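Handout 4: Notes from the Hornholm open day
Automation for beginners, Bistport evening course
November 7, 2025
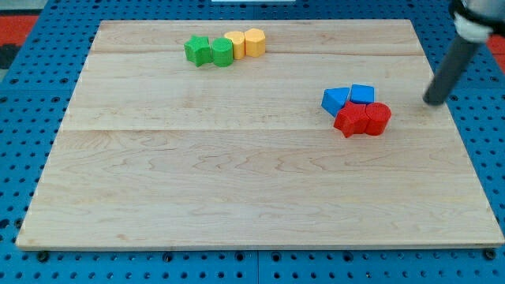
I promised those of you who couldn't make the trip that I'd write it up, so I have, and it's come out longer than I meant (sorry!). If you were there, skim down to the reading and the two tasks at the end.

Hornholm opens its workshop to the public once a year. We got a good 49 minutes at the table-top arm, and I'd happily have stayed all afternoon. The job was pushing small plastic blocks about on a wooden board. The arm has no fingers at all, just a plain rod, so it can't pick anything up. Everything has to be done by nudging, and I want you to think hard about that before next week, as it changes nearly everything we said about grasping in Handout 3.

Try it at home with a pencil and a few bits from a toy box. Push a cube in the middle of one side and it goes more or less straight. Push it near a corner and it turns. A cylinder is worse – stand it up and the pencil slides off round the side unless you're dead centre. A star is my favourite, as the pencil can settle into the notch between two points and then you've got a decent hold on it for a bit, until you want to change direction and have to go all the way round to the other side.

Then there's the matter of groups. Say you're asked to put the red star beside the blue triangle. Fine, but if the star is already touching a red cylinder, and the triangle is touching a blue cube, any push you make on one piece may well shift its neighbours too. The staff called this "disturbing the table" and they mark a run down for it. They told us a run is stopped after 99 pushes whether it's done or not, and that the practice set has 400 starting layouts, all saved so that a run can be repeated later.

I asked what counts as "beside". Good question, apparently! Touching counts, and so does a small gap, but the size of the gap had to be argued over and written down before they could score anything. Please remember this when you write your own task sheets. Words like "near" and "in a line" feel clear until you have to mark somebody's work with them.

We also had a quick look at the Kobori sorting line next door, but it was very loud and I caught perhaps half of what was said. I'll ask for their slides.

Reading: pages 1 to 32 of the Loltby workbook. Skip the boxed sums unless you enjoy them.

Task 1. Draw four blocks in two touching pairs. Plan the pushes needed to separate one pair and leave the other alone.

Task 2. Write a rule for "beside" that two people could use and get the same answer. Swap with a partner and try to break it.

The next visit is in April. Bring flat shoes – the floors there are hard going.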